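Soap favours sweating inside their bags, what am I doing wrong?

Posted in Making and Selling

I make small batches of cold process soap and have an order for wedding favours in July. Each favour is one bar cut into chips, in an organza bag with a card tag. I bagged a trial lot after 11 days and the tags have gone wavy and picked up oily spots. The recipe is olive, coconut and a bit of castor, scented with lavender from Herico. The bags are the Altura ones that come in packs of 500. Do I need different bags, or is it the soap? 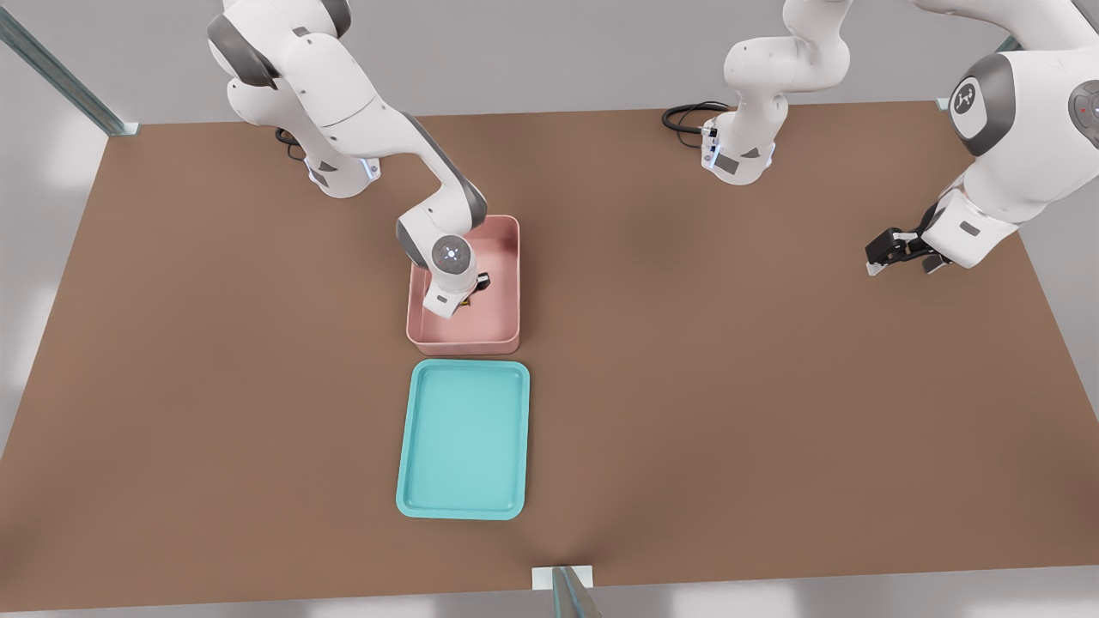 Vindel Home Crafts Group

bondarchuk_soaps
It's the soap. Eleven days is far too soon for cold process. Leave it four weeks at least, six if there is a lot of olive oil in it, and turn the chips every few days so both sides get air. Weigh one chip when you cut it and again each week. When the weight stops dropping you can bag it.
Keep the tags outside the bag on the ribbon. Card against soap will mark sooner or later, even with a well cured bar. If you want the tag inside, put it in a small cellophane sleeve. 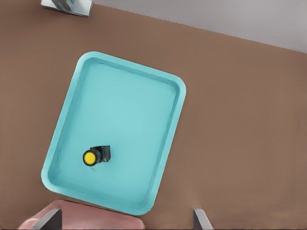 A plain brown table top

Also check how much fragrance you used. Three per cent of the oil weight is plenty for something that sits in a drawer. Too much can leave oily spots like yours.

altura1106
I had this with a big order, 4000 chips for a hotel, and swapped to paper boxes. Dearer, but no complaints. Organza lets the scent out quickly as well, so don't bag them months ahead. 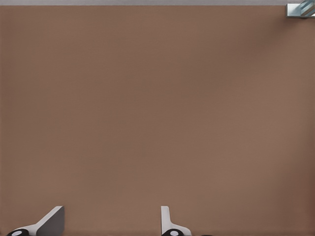
herico_fan
Same problem here, following. Mine were melt and pour though, so it might be the glycerine drawing damp out of the air. Someone told me to wrap those in cling film first.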